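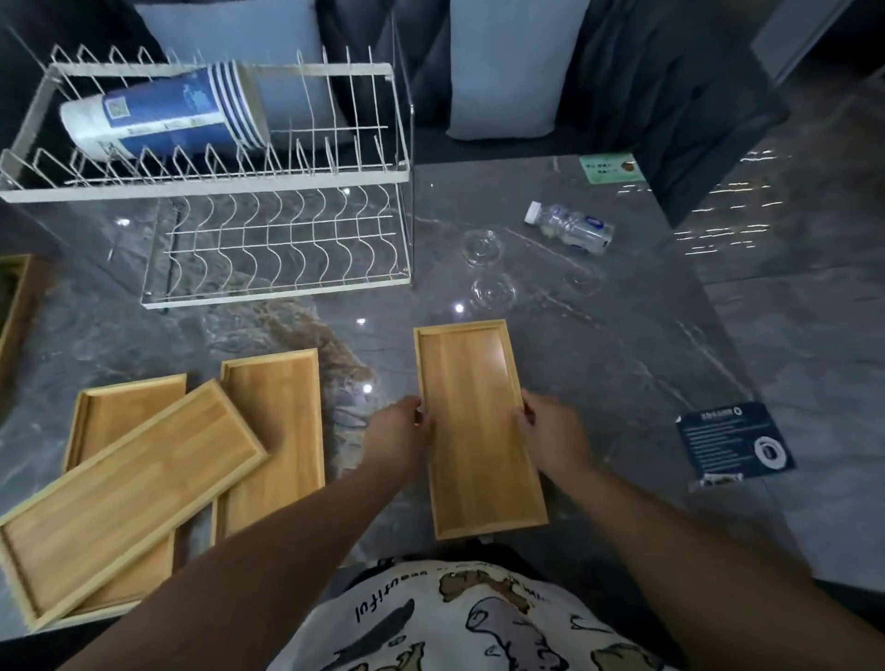

Fig. 4. Bamboo tray held over a dark marble countertop with pale veins.

Filed under: Owner guides > Selling your home > Listings

Section 4. Setting up your property listing

These steps are for sellers using the Clirwood listing pages without an agent. They assume you have already opened an account (Section 2) and proved you own the place (Section 3). Clirwood's own welcome email says a listing takes ten minutes. Allow an evening.

4.1 Enter the basic facts

1. Open My Property and choose New Listing.
2. Type the address as it appears on your title papers. The automatic address finder is quick, and it is also fond of putting flats on the wrong floor. Check it.
3. Choose the type of home. "Residence", "Retreat" and "Estate" all appear in the menu next to "House". They do the same thing in search. If you have a house, pick House.
4. Enter the floor area from a measured plan. Do not copy it from the old sales brochure. Garages, porches and a loft you can only crawl into have a way of getting into those totals.
5. Press Save Draft. The page does not save by itself, whatever the little green tick suggests.

Note: Bedrooms need a window and a door. The form will accept a bedroom without either, but a buyer's surveyor won't.

4.2 Set the asking price

1. Open the Price tab. You will see a figure from the Ikow estimate tool already filled in.
2. Delete it.
3. Look up what similar homes nearby sold for, and ignore what they were advertised at. Use at least three.
4. Type your own figure and choose Fixed or Open to Offers.

The Ikow figure is worked out from postcode, floor area and age. It has never seen your damp patch or your new roof. When Cillian Nic Giolla tested it for this guide, he changed one bathroom to two and then back to one, and the estimate ended up higher than where it began. We reported this in September and have been told it is being looked at.

Caution: Lowering the price later sends an alert to everyone who saved the listing. You can't turn this off. Raising it sends nothing.

4.3 Write the description

1. Open the Description tab. You have 400 words. You probably need half that.
2. Start with what a buyer would ask on the phone: rooms, heating, parking, outside space, who pays for the shared drive.
3. Say which way the garden faces. "Sun-drenched" is not a direction.
4. List what stays and what goes. Ovens, curtains and sheds cause more rows than boundaries do.
5. Press Preview and read it aloud.

The Suggest Wording button is supplied by Sopacua. It turns a small kitchen into "an intimate culinary space" and will add a view if you leave that box blank. Anything it adds is treated as your own statement, so read every line before you accept it - or leave the button alone, as we would.

4.4 Choose extras (optional)

1. Open Extras. Featured Placement is ticked already. Untick it unless you want to pay.
2. If you do want it, set an end date. Without one it renews every 11 days.
3. Leave Premium Border unticked. It is a gold line.

Note: Clirwood says featured homes get more visits. We asked whether they sell sooner or for more money and were sent the same figures about visits again. Nabila Khoo paid for it on her terrace in Stasavov and had plenty of clicks, most of them from people looking at her neighbour's place as well.

4.5 Publish

1. Return to Summary and clear any items marked in red. Amber items can wait.
2. Tick the accuracy statement. It is long and worth reading once.
3. Press Publish. The listing should appear within 40 minutes. If it still says Pending the next morning, press Withdraw and then Publish again, and ignore the advice to clear your browser.
4. Search for your own home from a different device, signed out, and check the price and address.

For viewing requests, see Section 5.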